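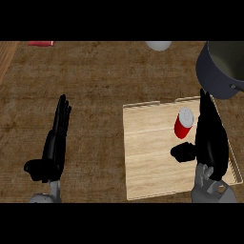

Lotitz Community Board > Local News and Roads > Ute into the front of the Cabello bakery

gravelroad_gal
Posted 7:48 am
Did anyone else hear the bang this morning? I was walking the dog past the servo and thought a skip had been dropped off a truck. A ute has gone up over the kerb at the Haltora Road roundabout and into the front of Cabello's. The whole left window is gone and the awning is hanging down on that side. Both fire trucks were there in no time, and the ambulance came just behind them. The driver was sitting on the kerb talking to the ambos, so fingers crossed. The shop wasn't open yet, thank goodness!

tinshed
Posted 7:55 am
Heard it from our place and we're six doors back. Rattled the cups. Haltora Road is closed from the roundabout to the post office, so go around by the oval if you're heading into town.

mumofthree_lotitz
Posted 8:02 am
Oh no, not Cabello's! Are the staff all right? They start baking at some ungodly hour.

gravelroad_gal
Posted 8:06 am
They're all fine. The ovens are right down the back and everyone was down there with the radio going. One of the girls told me they thought the cool room compressor had blown up. They were standing out in the car park in their aprons when I left, a bit shaky, and somebody from the newsagent had brought them tea.

Haltora_Hal
Posted 8:20 am
That's the second one at that corner since Easter. The other one only got the bollard. I've been saying it for years, the camber on that roundabout throws you to the left if you come in with any speed. Drop it to 40 and be done with it.

slowlane
Posted 8:31 am
With respect Hal, you don't know what speed this bloke was doing or whether he had a medical turn. Might be worth waiting for the police before we redesign the road.

Haltora_Hal
Posted 8:34 am
I didn't say anything about this bloke. I said the corner.

tinshed
Posted 8:40 am
Hal's right about the camber, slowlane's right about waiting. Can we have both?

brigade_brat
Posted 9:15 am
My partner's on the Lotitz brigade and was on the first truck, so here's what I'm allowed to pass on. Page came through at 6.29, and five of them turned out. The driver was already out of the ute when they pulled up. They isolated the gas and power to the shop, put absorbent down for the coolant and then propped the awning beam before anyone was let back near the front. They were so chuffed with how it went! Half that crew only finished their road crash course in August, and the props they used are the new ones from the raffle money. So if you bought a ticket, you helped this morning.

mumofthree_lotitz
Posted 9:22 am
I bought heaps and won nothing, and now I don't mind one bit. Please tell them thank you from us!

ex_sparky
Posted 9:41 am
Great work from the brigade. One thing for anyone in that block, if your lights are flickering or a safety switch won't stay up, don't keep resetting it. Those shops share an old board and it should be looked at before everyone piles back in.

quietpaddock
Posted 10:10 am
Is the road open yet? I've got a delivery for Bastalis Hardware and the driver is going spare.

tinshed
Posted 10:14 am
One lane open, stop/go man at the roundabout. Tow truck has been and gone. You can get to Bastalis from the back lane if the truck isn't too long.

slowlane
Posted 11:30 am
Just walked down for a look. Window's boarded up already and it's a tidy job too. Bastalis sent over the ply and a couple of their yard blokes to put it up. The stop sign on the island is bent flat, so take care there until council sorts it.

Haltora_Hal
Posted 11:52 am
There's a spot on the council website where you can report a road hazard, and every report gets a number. Mine's in. I'd love to see a stack of them by tonight! The petition we ran for the school crossing got 185 names and they put the crossing in, so it does work in this town.

slowlane
Posted 12:05 pm
Happy to put in a report about the sign. I'm still not sold on 40. The trucks already bank up past the church at school time and I reckon you'd just get people cutting through Mill Street, where the kids ride. I'd sooner see proper bollards along the shopfronts.

Haltora_Hal
Posted 12:09 pm
Bollards I'd sign for. That's a fair point about Mill Street too. I live on it.

gravelroad_gal
Posted 1:37 pm
GOOD NEWS everyone, Cabello's are going to sell out of the side door tomorrow from 6! Gas is back on, and the ovens weren't touched. There'll be no sit-down tables and no coffee for now because the machine was near the window and needs checking, but there'll be bread, rolls, pies and the apple things. Cash or card both fine.

mumofthree_lotitz
Posted 1:44 pm
The apple things!!! We'll be there. I'll bring the whole netball team if I have to.

quietpaddock
Posted 2:20 pm
Will they still do standing orders? I have two high-tin loaves put by each week.

gravelroad_gal
Posted 2:31 pm
Yes, I asked. Standing orders are still on, just give your name at the side door. If you want to change one, ring after lunch and not in the morning as they'll be flat out.

brigade_brat
Posted 4:50 pm
Quick update. The driver is home from hospital with a sore wrist and is very sorry. The family asked me to say thanks to the lady who sat with him until the ambos got there. If that's you, please send me a message, they'd like to drop something round.

Please go easy on the guessing about the cause. The police are still looking into it and he's one of ours.

slowlane
Posted 5:03 pm
Glad to hear it. All the best to him.

tinshed
Posted 5:26 pm
Road's fully open again as of five. Sign's still flat. See you lot at the side door.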